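Ona Household Chores Project
Progress report to the Horadness Fund
February 26, 2026
Prepared by Krum Živković

This report covers the work since July. The grant pays for one question: which ordinary chores in a home or a small shop can a machine take over now, without a person standing by to fix things.

We kept the chore list short on purpose. It covers putting items away in cabinets, clearing counters, restocking a shelf, folding towels and picking things up off the floor. People do each chore first with a hand-held gripper, and the recordings are used to train the arm. We now have 3,000 usable recordings, against the 200 we had at the time of the last report. Most of the growth came after Erkari shipped the lighter grippers, which people can hold for a full session without their wrists getting sore.
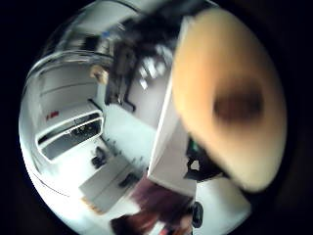 Can the arm do these chores without help yet? Some of them, and only in rooms it has already been trained in. Over 100 unassisted runs per chore, restocking the shelf went best and folding towels went worst. Clearing counters is somewhere in between - the arm is fine with cups and boxes but slow with anything flat.

New rooms are still the main problem. When we moved the arm to the Moldovan shop, it needed roughly a week of extra recordings before it would put stock on the right shelf. Cabinet doors that swing the other way also threw it off. We had planned for this, but not for how long it would take, and the schedule for the floor pickup work has slipped as a result.

Speed is the other weak point. A person still finishes every chore on the list well ahead of the arm. The shop staff told us they could live with that if the restocking ran after closing, so we have started testing it in the evenings with the lights turned down. Results are too thin to report.

Spending is in line with the budget except for replacement finger pads, which wear out faster than the supplier's sheet says. We have moved money from travel to cover them and are not asking for more.

For the next period we plan to add 3 new rooms, repeat the towel tests with a softer grip, and finish the floor pickup recordings. We would also like to drop window wiping, which was in the original proposal but has not been started. Please let us know whether the fund agrees to that change before we order parts.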